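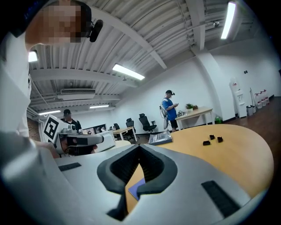

*Shared workshop, Oddale. Ribbed black finger pads on the near gripper, the second one held out on the left.*

June 8, 2020

I said in October that I'd believe in hand-held grippers when one of them taught an arm to do something I couldn't script in an afternoon. I'm still waiting, but we have at least got more than one of the things now, so I can be doubtful on a bigger scale.

The idea, for anyone who missed the earlier posts: you walk about with the gripper in your hand, pick things up, and the recordings are meant to train the arm later. Jouko Koskela is very keen. I've gone along with it because the arm has been sitting under a sheet since we moved over from Garnville and I'd like it to earn its shelf space.

The finger pads are the part I'd defend. Black rubber, V-shaped, with fine ribs running up them, and they close into a narrow notch at the bottom. My first set were smooth and dropped everything. The ribbed ones took 30 goes at the mould and I don't want to talk about what the rubber cost.

The square marker on top of the white one I'm less sure of. It's there for tracking, and the tracking is fine until you turn your wrist, as wrists do. Jouko says the head-worn units will cover the gaps. Maybe. We have 107 recordings so far and I threw out 20 of them for drift, which seems a lot to me and apparently seems normal to everyone who sells this kit.

Speaking of which, Cirkix wanted 700 for a ready-made pair. No thanks.

Test objects are still the little black blocks, a card and a clear plastic bag. I voted to drop the bag. Dela Peña's build notes claim bags are "solved" with soft pads, and I'd love to know whose bags. Ours stays on the list until I've lost that argument properly.

Next job is the left grip strip, which has started to lift.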